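Druselley, DVD edition
Drama, region 2, Peva Home Video

Price and delivery time are shown in the basket. We ship from our warehouse in Sastcombe.

About the film

Agnes Seidel returns to the village of Druselley after many years abroad, because her brother wants to sell the small cinema that their mother was running until her death. The buyer is already found and the papers must be signed in 5 days. But in the projection room Agnes discovers a film roll without a label, and on it she recognizes her mother with a man whom the family never mentioned. She begins to ask questions in the village, and her brother begins to lock doors.

The film is the second feature by Damián Cáceres, who wrote the screenplay himself. It is a quiet film and it takes its time. Those who like a fast thriller will maybe not be satisfied, but the last half hour is very strong and the two main actors are excellent together. The music is only piano and is used in few places.
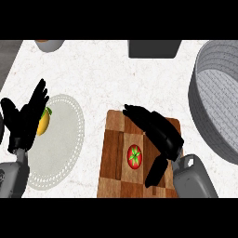
Kitchen counter seen from above, computer rendering.

About this edition

The picture was newly transferred from the original negative for this release. The colors are warmer than on the old rental disc, and the night scenes at the lake are now much easier to follow. The sound is stereo, as it was in the cinemas. A surround track does not exist for this film.

Extras on the disc:
Conversation with Damián Cáceres, about 60 minutes
Deleted scene at the train station
Original trailer
Booklet with an essay on the village cinemas of the region

Language: English
Subtitles: English, German, Spanish
Number of discs: 1
Case: standard black case with cardboard sleeve
Limited to 1,000 copies, the number is printed on the back of the sleeve
Release date: 22 August 2020

Please note

The disc is coded for region 2 and it does not play on every device. Please check your player before you order. Opened discs we can take back only if they have a fault. If the sleeve arrives damaged, write to us with your order number and we will send a new one as long as we have them in stock.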